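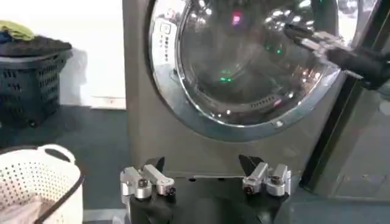
Household Textiles and Their Care
Handout 4: Water, soap and the wash at home

Welcome back, everyone, and I hope the reading on fibres wasn't too heavy going. Last time we looked at what happens to wool when it is treated badly, and several of you stayed behind to tell me about jumpers you had loved and lost (I enjoyed that very much, do keep them coming). This week we move on to the washing itself, and I'd like to start well before the machine, in the days when washing a family's linen took up the better part of two days.

The parish wash-house at Follangate is our main case. It opened in May with six stone troughs and one copper, and its first account book, which Sebastião Fontes copied out by hand for his study of the district, lists 507 separate visits in the opening year. By the third year the figure was 862. Fontes thinks the rise had more to do with the new covered drying yard than with the water, and I'm inclined to agree with him, though Osvaldo Bastos argues quite crossly for the water in the chapter I've put in your packs. Read both, please, and come with an opinion.
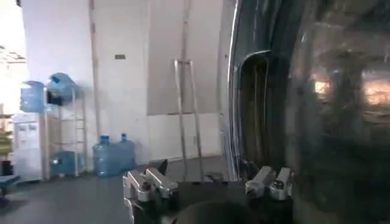
Now, a word on hard water. Kemutdale sits on chalk, and anyone who has lived there will know the grey scum that soap leaves behind. The calcium in the water joins with the soap and drops out as a sort of curd, so you need more soap to get any lather at all - and then a good deal more rinsing to be rid of it. Washing soda was the old answer. It softens the water before the soap goes in, and the women at Follangate were using it long before anyone wrote the chemistry down for them.

Temperature comes next. White cotton and linen will stand 90 degrees without much complaint, but wool and silk won't, and most dyes sit somewhere in between. Look back at your fibre table from Handout 2 if you've forgotten which is which.

For next time:
Read Fontes, the section on the drying yard, and Bastos, the whole chapter (it's short).
Bring a care label from something you own and be ready to explain each symbol on it.
If you can, ask an older relative how washday went in their house, and jot down a few lines.

Essays on the Coutinho laundry go in the tray outside my room as usual.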